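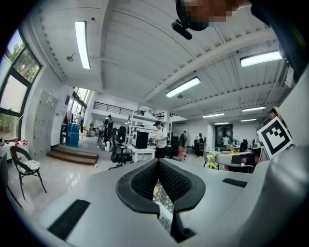

Week 4: Looking at a room before you touch it

Right, welcome back, and thanks to everyone who sent me their floor sketches. I've read them all (some of them twice, Sipho, your handwriting!) and I'll hand them back after the break.

Today is about walking into a working room and reading it. Most of you went straight for the furniture in your sketches. I did the same when I was training at Codthorpe, where I spent a whole afternoon measuring desks and came home without a single note on the lights. My tutor, Rohani Sopacua, sent me back the next morning with a clean sheet of paper and told me to draw nothing below head height.

So we start at the top. A ribbed ceiling behaves differently from a flat one. The ribs give you a direction, and people tend to line up their tables with it even when they haven't noticed it. Then look for the beams. A big crossbeam splits a room in your head, and you'll often find that one side of it has become the "busy" side and the other is where things get dumped.

Next, the lights. Mark every fixture, lit or not, and say which way the long tubes run. Put the small round ceiling fittings on as well, and if you can't tell what one is, write "small round fitting" and ask later. Please don't guess! I had a plan in last July with 13 smoke alarms on it, and most of them were nothing of the sort.

Now the windows. Tall windows with dark frames and trees outside are lovely, but leaves change the light through the year, so note the trees too. A white table in front of a window will be brighter than the same table in a corner — worth thinking about before you choose where people do their close work.

Storage comes last on the wall list. I'm very fond of a locker cabinet with lots of little doors, as it takes up hardly any floor and gives everybody somewhere to put a bag. Write down where it stands in relation to the window. The floor gets one line: tiled or not, patterned or plain. A busy pattern hides dropped screws wonderfully, as Hervé Maillard found out on our Prulthorpe visit.

And don't forget the people. If someone's wearing a headset they're probably talking to somebody, so wait your turn before asking about sockets.

For next time

Pick a room you use every week and draw its ceiling only, on one sheet. Add 300 words on how the lights and windows sit with the tables. Thandeka Molefe has kindly offered hers for us to pick over in class, so bring a pencil and be nice. Spare squared paper is in the tray by my door.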